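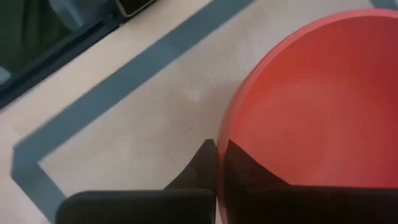 # 시연 수집 셀 점검표 (Fulside 2번 셀, 오전 교대용)

지난달 버전에 제 코멘트를 잔뜩 붙였습니다. 체크만 하고 넘어가실 분은 네모칸만 보시면 되고, 왜 이런 항목이 있나 싶으면 밑에 달린 글을 읽어 주세요. 말이 좀 많습니다, 죄송해요!

이번 묶음은 그릇 옮기기 과제이고 목표는 시연 1,522개예요. 오늘 아침 기준으로 119개가 통과 판정을 받았습니다. 아직 한참 남았죠.

## 1. 전원 넣기 전

- [x] 비상정지 버튼 눌림·복귀 확인 (조작자 쪽, 벽 쪽 둘 다)
- [x] 팔 작업 반경 안에 사람 물건 없음
- [x] 바닥 케이블 덮개 고정
- [ ] 벽 쪽 소화기 앞 통로 확보

> 통로는 또 Skutura 상자가 쌓여 있어서 체크 못 했습니다. 제가 두 개는 옮겼는데 나머지는 혼자 들기엔 무거워요. 오후 교대 오시면 같이 좀 치웁시다.

> 벽 쪽 비상정지는 복귀할 때 살짝 뻑뻑합니다. 눌리는 건 문제없이 눌리니까 운전은 계속하되, 정비 요청은 넣어 뒀어요. 혹시 누르는 쪽도 이상하다 싶으면 그 자리에서 수집 중단입니다. 하나만 더 찍고요, 이런 거 안 됩니다.

## 2. 그리퍼와 손목 카메라

- [x] 손가락 고정 나사 풀림 없음
- [x] 손가락 끝 마모, 갈라짐 없음
- [x] 완전 열림 / 완전 닫힘 각 3회, 걸리는 소리 없음
- [x] 손목 카메라 렌즈 닦음 (마른 천만!)
- [x] 카메라 케이블이 손목 회전에 당기지 않음
- [ ] 카메라 노출값 고정 확인

> 노출이 문제예요. 자동으로 돌아가 있는 걸 두 번이나 발견했습니다. 그릇이 워낙 진한 빨강이라 화면에 크게 들어오면 매트 색까지 같이 출렁거리더라고요. 프로그램 다시 켤 때마다 풀리는 것 같은데 확실하진 않습니다. 당분간은 재시작할 때마다 눈으로 봐 주세요.

> 그리고 렌즈에 알코올 쓰지 마세요. 제가 써 봐서 압니다… 얼룩이 더 번져요.

## 3. 작업면

- [x] 매트 네 모서리 들뜸 없음
- [x] 매트 테두리 띠가 기준 위치와 맞음
- [x] 작업면 이물질 제거
- [ ] 매트 얼룩 상태 양호

> 베이지 매트라 자국이 잘 보여요. 청회색 띠와 그릇 사이에 희미한 줄이랑 얼룩이 몇 군데 있습니다. 수집을 막을 정도는 아니라고 봤고, 대신 이번 묶음이 끝날 때까지는 일부러 닦지 않기로 했어요. 중간에 매트만 깨끗해지면 앞뒤 데이터가 달라 보이니까요. 다른 의견 있으시면 코멘트 남겨 주세요, 저도 반반이었어요.

> 매트 바깥 여백은 건드려도 되지만 띠 안쪽은 과제 물체만 들어갑니다. 펜, 장갑, 컵 전부 안 돼요. 특히 컵!

## 4. 과제 물체 (빨간 플라스틱 그릇)

- [x] 금, 깨짐, 날카로운 테두리 없음
- [x] 바닥이 매트에 평평하게 닿음
- [x] 시작 위치가 띠 안쪽
- [x] 시작 위치를 매 시연마다 바꿈

> 마지막 항목이 은근히 귀찮죠. 손이 자꾸 같은 자리에 놓게 되는데, 그러면 모델이 그릇을 보는 대신 자리를 외워 버립니다. 저는 Wovus에서 나눠 준 위치표를 옆에 두고 순서대로 해요. 표에 없는 자리라도 띠 안쪽이면 괜찮습니다.

> 접근할 때는 손가락 끝을 그릇 테두리 바로 옆까지 가져간 다음 한 번 멈추고 자세를 잡아 주세요. 여기서 급하게 밀면 테두리를 손가락 옆면으로 때립니다. 플라스틱이라 그릇은 멀쩡해도 미끄러지면서 띠 밖으로 나가요. 그런 시연은 저장은 하되 "접촉 실패"로 표시하고, 절대 지우지는 마세요. 실패도 씁니다.

## 5. 조작자

- [x] 긴 머리, 끈, 목걸이 정리
- [x] 리더 팔 영점 맞춤
- [x] 속도 제한 40% 확인
- [x] 40분 조작 후 휴식

> 속도 제한은 답답해도 올리지 맙시다. 저도 손에 익고 나니까 올리고 싶은 마음이 굴뚝같은데, 빨리 한 시연은 나중에 보면 떨림이 심해서 반은 버리게 되더라고요.

> 휴식은 타이머를 맞춰 두세요. 손목이 먼저 신호를 보낼 때면 이미 늦었습니다 ㅠㅠ

## 6. 기록

- [x] 저장 공간 확인
- [x] 손목 카메라와 관절값 시간 맞음
- [x] 시연 첫 번째 파일 재생 확인
- [ ] 과제 문장 표기 통일

> 표기가 섞여 있습니다. "빨간 그릇을 옮긴다", "붉은 볼 이동", 그냥 "그릇"까지 있어요. 47번 시연부터 갑자기 바뀌는데 교대 시점이랑 겹치는 것 같아요. 앞으로는 "빨간 그릇을 옮긴다"로 갑시다. 예전 것은 제가 시간 날 때 고칠게요.

> 첫 파일 재생은 꼭, 꼭 해 주세요. Marinescu 과제 때 카메라가 멈춘 줄 모르고 오전 내내 찍은 적이 있어서 그 뒤로 제가 좀 집착합니다.

## 오늘 판정

**조건부 사용 가능.** 통로 확보와 노출값 고정이 끝나야 수집을 시작합니다. 얼룩과 표기 건은 수집하면서 챙겨도 됩니다.

남은 일:

- 소화기 앞 상자 (오후 교대와 같이)
- 노출값 고정, 시작 전에 제가 직접
- 벽 쪽 비상정지 정비 회신 기다리는 중
- 위치표 새로 출력. 지금 건 너무 접혀서 아래 두 줄이 안 읽혀요

오전 9시 20분 작성. 노출값 고정하면 위 칸에 표시해 둘게요.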